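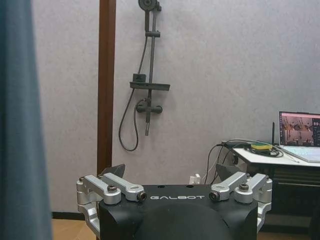
Kofi Sulemana had one request for the new Falcombe guest room: a shower he could reach without crossing a cold hallway, and a place to hang a coat on the way back.

FALCOMBE, Apr 19, 2019 -- Siddiqui Interiors is delighted to open its Falcombe showroom to the public, with a first display called One Room, built for people who have to fit washing, dressing and working into the same four walls.

The shower set is dark against a pale gray wall. A flat shelf sits partway down the rail, above the mixer bar, so soap stays within reach while you adjust the water. The round head goes up top, and there's a handheld one for rinsing hair, kids or the dog. We love this piece, and we think small homes deserve it as much as big ones do!

We kept the floor in a warm wood pattern and the walls light gray. The clothing rack is dark wood with a slatted base, and it takes long coats as well as shirts -- the tan one hanging there now reaches well down toward the floor.

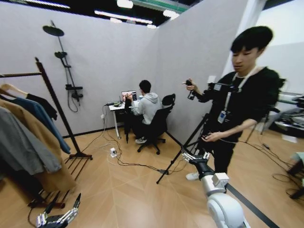 Kobe Geerts wondered whether a rack could really stand in for a closet, and said he'd want to see it hold a whole winter's worth of sweaters before he gave up his doors.

Fair enough. The rack is meant for the clothes you wear this week, and visitors are welcome to bring a heavy coat and try it. The small white desk with the thin legs comes from our Aritz line and can be ordered separately, as can the rack and the shower set.

The display covers 119 square feet and stays up through October. Entry is free. Fitting advice is available in 15-minute slots, booked at the front counter. The first 1,000 visitors will receive a printed planning sheet with grid paper on the back, for drawing up a room of their own.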